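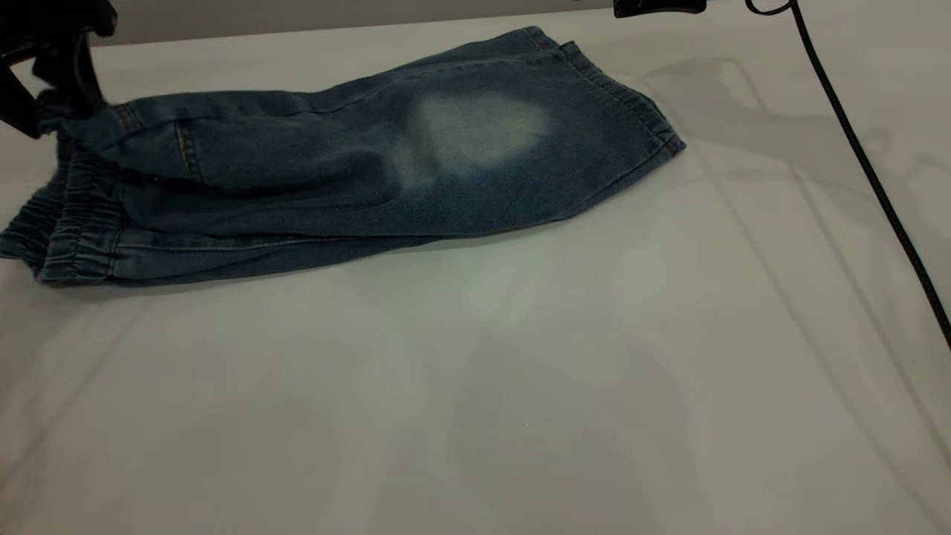 Un jean d'enfant et une pince au-dessus de l'élastique.

Catégorie : Robotique / Préhension / Fils

1/ Fil un peu long sur les pinces. Depuis novembre, on compare deux modèles de doigts pour manipuler du textile, les Pener et les Kaltwood. Même bras, même contrôleur, même table blanche. Seuls les doigts changent, et les réglages qui vont avec.

2/ Pourquoi le jean : on a commencé par des torchons et des tee-shirts, et les deux modèles s'en sortaient trop bien pour qu'on apprenne quoi que ce soit. Le denim est raide, l'ourlet est épais, l'élastique se rétracte. Les écarts apparaissent tout de suite.

3/ Le protocole, écrit par Štefánia Halás : pantalon posé plié ou étalé, on demande une saisie à la taille, une saisie en bas de jambe, puis un étirement pour remettre à plat. 200 essais par modèle de doigts. Un essai est compté bon si le tissu ne glisse pas pendant l'étirement. Le reste est compté raté, y compris quand le résultat final est joli.

4/ Côté Pener : doigts fins, bout en biseau. Ils passent facilement entre la table et le tissu. En contrepartie la surface de contact est petite, et sur une couture double ça pivote. On a perdu beaucoup d'essais comme ça au début, le pantalon tournait autour du point de prise.

5/ Côté Kaltwood : doigts plus larges, revêtement plus souple. Bonne tenue une fois fermés. Mais pour entrer sous un ourlet posé à plat, il faut descendre très près de la table, et là le contrôleur Ghauri coupe en effort une fois sur deux. Il a fallu remonter le seuil, ce que je n'aime pas faire.

6/ Le seuil justement. Réglage d'usine trop bas pour du contact avec une table rigide. Dalibor Říha a repris la loi de descente : approche rapide, puis 17 mm à vitesse réduite, puis contact. Avec ça les coupures ont presque disparu sur les deux modèles. On aurait dû commencer par là avant de comparer quoi que ce soit.

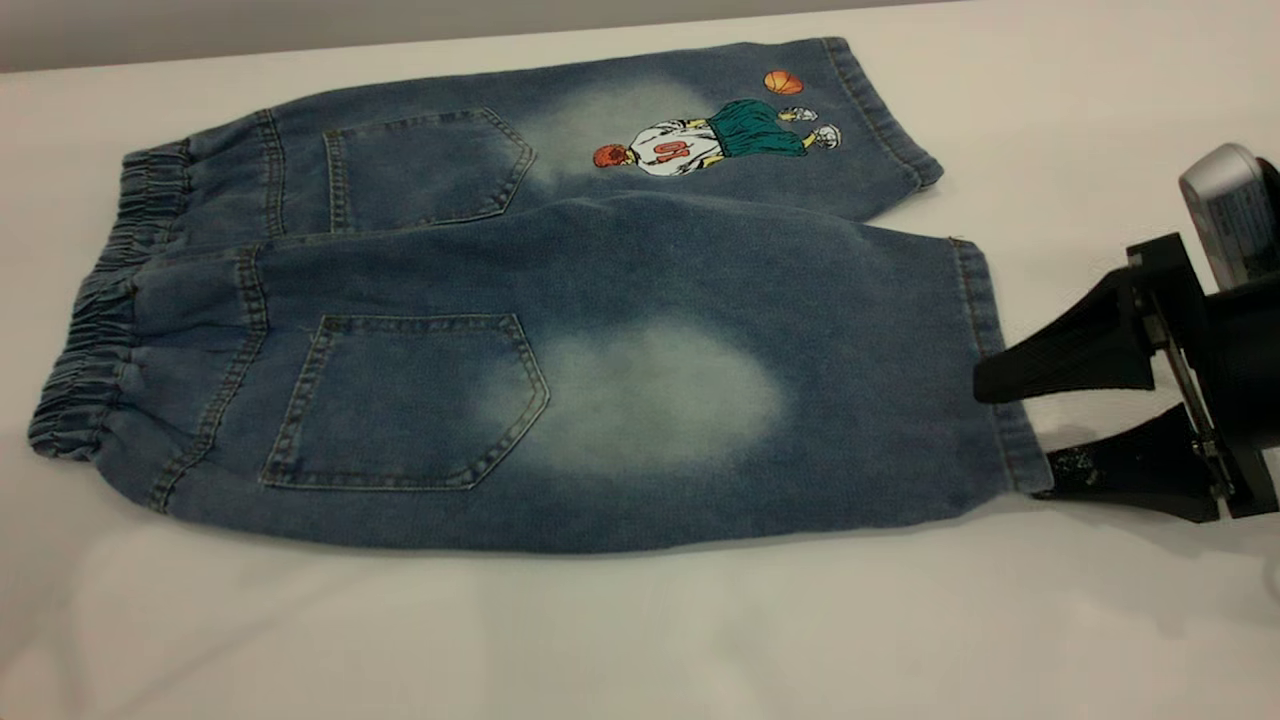

7/ Sur l'entrée sous l'ourlet, l'angle compte plus que la force. Doigt trop vertical, il pousse le tissu et fait un bourrelet. Trop couché, il glisse dessus sans rien prendre. On a balayé les angles par petits pas pendant tout un samedi - travail ennuyeux, mais c'est ce qui a le plus changé les résultats.

8/ Question qu'on m'a posée en message : pourquoi pas des ventouses ? Essayé sur un autre projet, à Kekthorpe. Sur du tissu poreux la dépression ne tient pas, il faut un gros débit, et le bruit devient pénible dans un petit local. Pour du vêtement je reste sur deux doigts.

9/ Et les aiguilles ? Ça prend très bien le denim. Marcela Říha avait monté une tête à aiguilles l'an dernier. Le souci est la dépose, le tissu reste parfois accroché, et sur un article destiné à la vente les traces ne passent pas. Abandonné pour cette raison, pas pour la tenue.

10/ Les caméras maintenant. On a deux vues de la table. La détection du contour du pantalon marche bien, bleu foncé sur blanc, difficile de faire plus simple. Ce qui marche moins bien, c'est de trouver le bon bout et le bon côté.
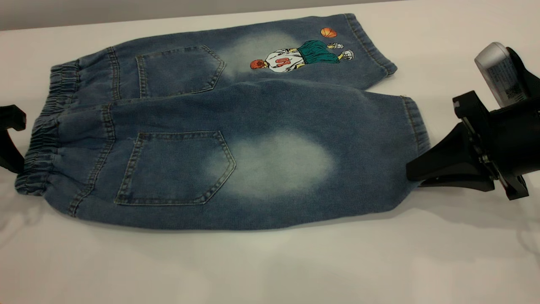 11/ Pour décider où est la taille et où sont les bas de jambe, on ne peut pas se fier à la largeur seule. Danica Danko a entraîné un petit détecteur de repères sur 2000 images annotées à la main. Les poches arrière sont les repères les plus stables, grâce à la double surpiqûre claire. Les zones délavées à côté des poches posent plus de problèmes, elles sont presque blanches et le masque y fait des trous. Le basketteur brodé sur une des jambes aide beaucoup, en revanche : il donne à la fois le côté et le sens, la tête vers la taille et les baskets vers le bas. Mais on ne peut pas compter dessus pour un pantalon uni, donc il est masqué dans la moitié des images d'entraînement.

12/ L'élastique de la taille reste la partie la plus difficile pour les deux modèles. Les fronces changent d'épaisseur d'un endroit à l'autre. Les Kaltwood s'en tirent mieux là, le revêtement épouse les plis. Les Pener prennent une seule fronce et la lâchent à la traction.

13/ En bas de jambe c'est l'inverse. Les Pener entrent du premier coup bien plus souvent. Leif Snorradóttir propose de monter un modèle de chaque côté puisqu'on travaille à deux pinces - un Kaltwood à la taille, un Pener à l'ourlet. Ça oblige à savoir dans quel sens est le pantalon avant de bouger, donc retour au point 11.

14/ Côté prix : 749 euros la paire pour les Kaltwood, moins du tiers pour les Pener. Les doigts s'usent, il faut en tenir compte. Je n'ai pas encore assez de recul pour donner une durée de vie et je ne vais pas en inventer une.

15/ Ce qu'on n'a pas testé : tissu humide, fermetures éclair, boutons métalliques, pantalon à l'envers. Le pantalon à l'envers est prévu, les poches ne serviront plus de repère et je m'attends à une grosse baisse côté vision.

16/ Prochaine étape, le montage mixte de Leif, avec le même protocole et le même nombre d'essais. Les réglages de descente restent figés pour que la comparaison veuille dire quelque chose. Je mettrai les valeurs d'angle à la suite de ce fil une fois que Štefánia les aura relues.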